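Stop throwing away the bad grabs

Everybody wants the clean demos. I get it. You sit down Monday with 2000 recordings, you sort by success, you cut the rest, you train. Looks great on the slide. Then the arm meets a pastry that's turned the wrong way and it has no idea what to do next.

I've been doing pick-and-place collection at Brurngate for a while now, mostly food. Soft stuff. And my opinion, for what it's worth, is that we are way too tidy about it.

Take croissants. No two the same shape, they shed, they roll. A person teleoperating the arm will get one crooked, set it down, shift the fingers, try again. That second try is gold. It shows the model how to get out of trouble. And at most places it gets trimmed out before anyone trains on it, becuase the guideline says one smooth motion per clip.

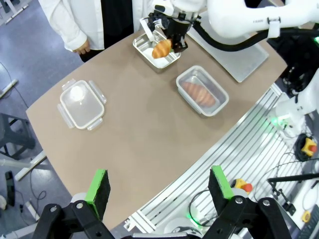

A croissant held over the steel tray, with a second one in the clear container.

Look at how it's held. Tilted. Somebody with a checklist would ask for it level. I say keep it, label it, move on. If the tray is where it's supposed to go, a tilt is information.

Second gripe. Setups. We had a batch of 50 clips last November where every container sat in the same spot, same lids, same light. Model learned the table. Move the tray a hand's width and it reached for nothing. Compare the Keltbridge set, which is messy as hell, containers all over, glare off the plastic, and only 46 usable clips by the official rules. Guess which one I'd rather train on.

Yes, mess costs. Labeling a failed grab takes longer than labeling a good one, and reviewers disagree on where the failure starts. We argued over 7 clips for most of an afternoon. Fine. Argue. Write down both answers if you have to, the Trenus format has a notes field and hardly anyone fills it in.

What I'd change tommorow: let operators finish their recoveries. No stopping the clip at the first slip. Move the containers between runs, even when it's annoying. Pay by the hour and quit paying by the clean clip, since that's how you get people redoing the easy ones all day.

More croissants too. Ugly ones.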